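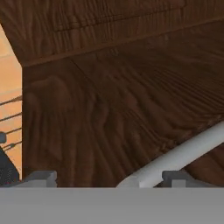

4.2 Matching of the call records

The two departments in our study, Pumphrey and Ornberg, have shared one dispatch desk at Westside for the whole period under study. Before the sharing, each department answered its own telephone, and at night the calls went to the home of the officer on duty. The change was made mainly for reasons of cost. In this section we explain how we compared the records of the desk with the records of the officers, and what difficulties we met in doing this.

For each call, the dispatcher at Westside opens an entry in Nidus, the logging system that both departments use. The entry contains the time of the call, the street, a short code for the type of incident, and the time when an officer was informed. The officer, on the other side, writes a line in the shift book when he or she comes back to the station or, if the night is busy, at the end of the shift. The shift book is kept on paper in Ornberg and in a spreadsheet in Pumphrey. Neither of them uses the incident number from Nidus, so the two sources had to be matched by hand.

We took all the non-emergency calls from July. The officers of both departments had written 267 such calls in the shift books. For 222 of them we found an entry in Nidus that had the same street and a time not more than one hour apart. The matching was done first by Tudur Parri and then again by Pascal Lammers, who did not see the first result. Where they did not agree, the case was discussed until a decision was reached. Most of these cases concerned corner houses, where the dispatcher had written one street and the officer the other.

The calls without a match are of interest for our question. A large part of them are what the officers in Ornberg call "window calls". A resident sees the patrol car, stops it, and asks for something, such as a look at a broken lock or a word with a neighbor about a dog. These requests never pass through the desk. According to the written procedure, the officer should inform the desk by radio so that an entry can be opened. In the interviews, officers of both departments told us that they do this when the matter is serious, and that otherwise they do not want to occupy the channel. The same explanation was given by the older officers and by those who joined after the desk was shared.

It follows that the desk records alone give a too small number for the daily work in the two towns. The difference is not equal in both places. Pumphrey has a main street with many shops, and its officers patrol it partly on foot, so they are stopped more often. In Ornberg the distances are larger and the residents prefer to telephone. The monthly values are drawn separately for each town in Figure 4, which is placed in the appendix together with the list of incident codes. 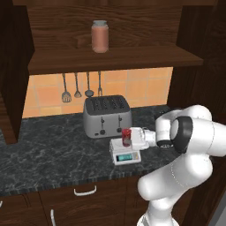
Why were emergency calls left out of the comparison?

Emergency calls are recorded automatically at the desk and the officer is required to use the incident number in the report, so for this group the two sources agree by design. Including them would have made the agreement look better than it is for ordinary calls.

A further difficulty concerned the times. The clock of the spreadsheet in Pumphrey is set by hand, and for a part of the month it was late by several minutes. We corrected it with the help of those calls where the radio recording was available. In the paper book of Ornberg, the officers often round the time to the quarter hour. For this reason we do not report response times shorter than fifteen minutes as separate classes, although Nidus would allow it.

We also wish to mention the limit of the desk itself. Its contract covers up to 200 non-emergency calls per month for each town, and above this limit the town pays for every additional call. Neither town passed the limit in the month we studied. The chief in Ornberg nevertheless said to us that the limit is known to everybody at the station, and we cannot exclude that it has an influence on what is reported by radio. This point is taken up again in Section 5, where the budget papers of both towns are examined.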